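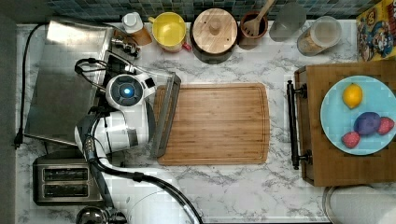
图2:厨房台面工位,夹爪位于竹砧板左缘。

第2章 采购与预算规划

在下单之前,请先把本章走一遍。花一个下午量尺寸、列清单,后面的安装会顺利得多,而且规划工位本身就很有意思!

2.1 测量台面

1. 量出台面的长、宽以及从台面到吊柜底部的净高,记入附表A。
2. 标出所有不打算挪走的物件,例如烤面包机、水壶、调料罐和工具筒。图2那样的台面很典型:后墙一排杯罐,中间留给砧板,右侧放托盘和水果。
3. 从机械臂底座中心向外画出工作范围,确认砧板和餐盘都在范围之内。
4. 在常用物件与手臂之间留出至少10厘米的间隙。

注意:净高要在柜门打开的状态下再量一次。很多用户漏掉这一步,到货后才发现柜门会碰到手臂肘部。

2.2 选择配置

Orent 系列提供单臂和双臂两种套装。第一次搭建厨房工位,我们推荐单臂加平行夹爪,抓取柠檬、李子这类圆形水果练手非常合适,草莓可以留到熟悉夹持力设置之后再试。双臂套装需要2路独立电源,请提前与电工确认。

台面若为光滑石材,请加购 Flandura 防滑底板。底板不用打孔,租房用户也能放心装,搬家时整块带走。

2.3 编制预算

1. 填写主机、夹爪、底板三项的报价。
2. 加上线缆与固定夹。线缆总长按“实际走线长度加40厘米”计算,手臂转到最远端时仍要有余量。
3. 加上备件。夹指属于易耗品,建议首单就多备一副。
4. 单列一项“练习物料”:砧板、塑料餐具、水果。金额不大,却常常被忘记。
5. 通过 Van der Linden 订购的用户,请把运费和上门调试费分开填写,两项的发票是分开寄的。

说明:整套箱体毛重约26公斤之内者可走普通快递,超出者需预约货运。

2.4 供电与走线

1. 机械臂使用单独插座,不要与水壶或烤面包机共用插线板。
2. 线缆尽量沿墙固定,不要横在砧板前方。
3. 通电前,把手臂缓慢推过整个工作范围,看线缆有没有绷紧或勾住杯柄。

警告:线缆和插头须远离水槽及溅水区域。清洁台面前请先断电。

2.5 提交订单

把附表A和预算表一并发给 Ornton 规划支持组,我们会核对工作范围并回复建议的底座位置。若打算在11月安装,请尽早提交,那段时间上门调试的档期比较紧。收到确认后即可进入第3章“开箱与固定”,动手的部分就从那里开始啦!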